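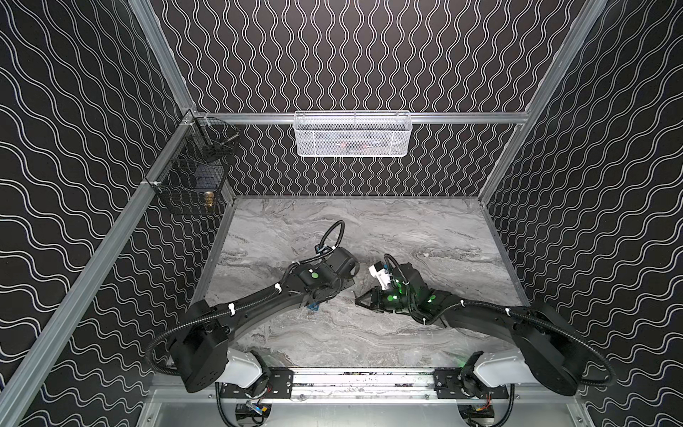 ## Two arms, one tabletop: my afternoon at the Dustside open day

I've been meaning to get out to Dustside for ages, and today (September 8, 2021) I finally took the afternoon off and drove over from Gasville. 115 miles each way, most of it behind a hay truck. Would do it again tomorrow!

If you haven't run into them, Dustside is a small robotics shop in what used to be a carpet warehouse. They open the doors twice a year, and they let you get a lot closer to the hardware than I expected. There were seven stations set up, and I spent most of my time at the one they call Lacroix, which is the two-arm cell at the top of this post.

I've seen plenty of single arms at shows. A pair of them reaching in toward each other over the same patch of table is a different thing to stand next to. Both are bolted to one rail along the front, so they share a base and the grippers can get very, very close in the middle. I kept flinching on their behalf. The woman running the station laughed and said everybody does that for the first ten minutes.

The job for the afternoon was passing small things from one gripper to the other and then putting them away in a basket. Sounds like nothing, right? Try it with kitchen tongs in both hands and your elbows pinned to the table. The handoff is the hard part: one gripper has to let go at the moment the other one has hold, and if either is a hair early the thing drops or gets yanked. I watched it fumble a few and get a whole lot more, and every clean pass got a little cheer from the kids up front.

They told us the cell has done 2,000 handoffs since they put it together in the spring. I asked how many were good ones and got a grin and "more lately."

I also loved the look of it. Black walls with white wavy lines all over, and a swirly gray marble pattern on the tabletop, like somebody's fancy bathroom counter. Somebody in our group asked if the waves would make you seasick on a long shift. (Yes, a little, was the answer.) The mesh baskets hang right on the frame, one white at the back and one black over on the left, and I'm stealing that idea for my garage bench this weekend. Aluminum extrusion is so good for this stuff. Slide it, bolt it, change your mind, move it again.

One small thing I noticed because I'm forever fighting my own wiring: the ribbed conduit runs along each arm, held on with plain white cable ties. Same ones I buy by the bag! I felt very seen.

The other station worth the drive was Drorora, their little wheeled cart that follows you around and carries your coffee. It lost me twice going around a pillar and I still want one.

Practical stuff if you're thinking of going:

- Next open day is in November, date not posted yet
- Parking is around back, the front lot is tiny
- Free, but sign up ahead, they cap the groups
- Bring a sweater, the warehouse is freezing
- Go to Lacroix first, the line gets long after lunch

I took a pile of notes on the gripper fingers and I'll type those up once I can read my own handwriting.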